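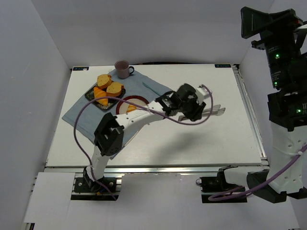

Tray, plate and mug on the blue cloth.

**1/** I've kept every lunch receipt since January. I work near the Brukano end of Brisberg, where there are three places to eat if you count the servo.

**2/** Total so far is $671. That covers 88 bought lunches. The rest I brought from home and didn't cost properly, so leave those out.

**3/** Cheapest was a plain cheese roll from Lundgren. It's still the best value on the street and they don't charge extra for tomato.

**4/** Sketar put their soup up twice. Same bowl, and the bread is now separate. I've stopped going except when it's raining.

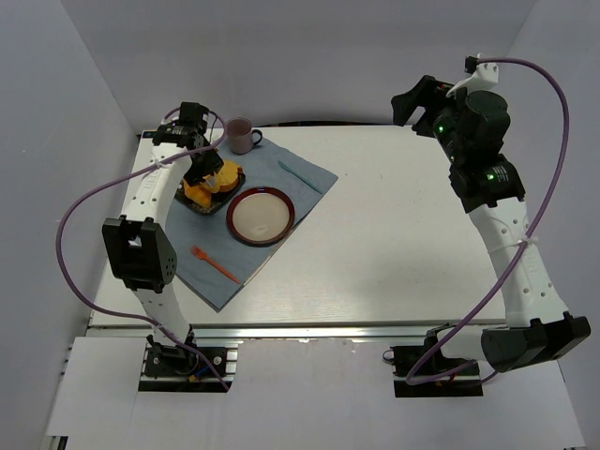
*Page last changed: 07/05/2019*

**5/** Fixed the total in post 2. I'd entered one week of coffees as lunches. Coffees are on their own sheet now.

**6/** A few people asked about leftovers. I cook a big pot of lentils or a tray of roast veg and freeze it flat in bags. Takes up half the freezer drawer. Label them or you'll be eating pumpkin when you wanted curry.

**7/** For anyone keen on the walk: home to the Lundgren counter is 3,417 steps by my pedometer. Going along the creek path adds some 2,000. I take the creek when the footpath works are on.

**8/** Next I'm doing the same with bus fares. If you have old Brisberg fare tables, the paper ones, I'd like a copy. Colour or black and white is fine.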